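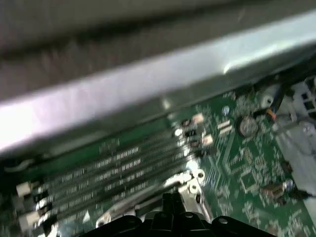 Can a robot do teardown work yet, or am I dreaming? I run a little refurb bench in Herkdale and we get old desktops in by the pallet, 117 last time. Every one needs the memory pulled and the coin cell checked before it goes anywhere. The memory slots have those white latches on the ends, there's a metal bar running right over that side of the board, and the battery sits flat in its holder out in the middle. I can do it half asleep, but my thumbs are shot by lunch! Would love to hear from anybody who's tried handing this off to a machine (and what it cost you).
Posted by benchrat_herk

Lihua Hao
We tried this at my old job in Plidutmont, so I can tell you a little. Picking a module up and setting it in a tray was fine pretty early on. Latches were the hard part. You have to push one out without leaning on the board, and every maker puts the bars and brackets somewhere different, so the arm would do great on 60 machines of one model and then get lost on the next batch. If your pallets are all the same model I'd say go for it, maybe start with just the coin cells. If they're mixed, I'd wait. Also budget for someone to stand there the first month, we didn't and I regretted it.

Kong
no. my robot vacuum cant even get over the bath mat lol

benchrat_herk
Thanks Lihua! Ours are mixed, sadly, usually four or five models to a pallet. Might sort them first and try the biggest pile. Did you have any trouble with cables getting snagged?

Lihua Hao
Oh yeah, all the time. Tie back whatever you can before it goes under the arm.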